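Ullico opens its simulated teaching set to schools and small labs

Anyone with a web browser can now take the controls of a robot hand and show it how a job is done

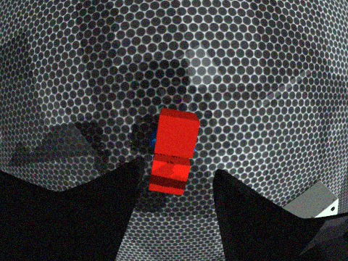 PLASHOLM - Ullico is releasing Akolgo, a collection of 1000 demonstrations in which people steer a simulated robot by remote control through short tabletop jobs. Every one was driven by a person at a keyboard or a hand controller, watching the same close view the robot gets and deciding for themselves when to close the fingers. The starter level is built on plain, brightly colored blocks, and it is harder than it sounds. With two red blocks sitting between the black fingertips and only slivers of something blue showing behind them, a driver has to decide which piece to go for and how to come at it. Choices like that are what Akolgo records, and we are thrilled to be sharing them!

The collection goes out in April together with Retent, the browser tool we used to make it. Retent lets a person drive the hand, stop, back up to any earlier moment and try again from there. Both attempts are kept. Early on we threw the clumsy ones away, and the robots we trained on the tidy set that was left did fine until something slipped, and then had no idea what to do next. So the fumbles are in. Of the 1000 demonstrations, 433 include at least one recovery, where the driver missed a grip or nudged a block and had to put things right.

All of the jobs take place on the same simulated worktop, a gray surface covered in small round holes. Lighting and shadows change from one run to the next, and so do the starting positions of the blocks. Drivers told us the shadows of the fingers were a surprising help when judging height, and several of them learned to watch the shadow first and the block second. (We have left the shadows on by default for this reason, though Retent has a switch for them.)

Teachers who tried the tool with their classes asked for two things, and both made it into the release. The first is a slow mode that runs the hand at half speed. The second is a replay page where a student can put their own attempt next to someone else's and step through the two side by side - it has become the most used page in Retent by a long way.

What comes with the release:

The full set of demonstrations, with camera views, finger positions and driver inputs for each step
The Retent browser tool, with keyboard and hand controller support
A short guide for first-time drivers
Lesson notes for a single class period

Akolgo and Retent are free for classroom and research use. Groups that would like to add their own demonstrations can send them in through Retent, and accepted runs will be part of the next version. We are especially keen to get runs from left-handed drivers, who are thin on the ground in this first set.

Questions about access, lesson notes or press material can be sent to the Ullico press desk in Plasholm, extension 404.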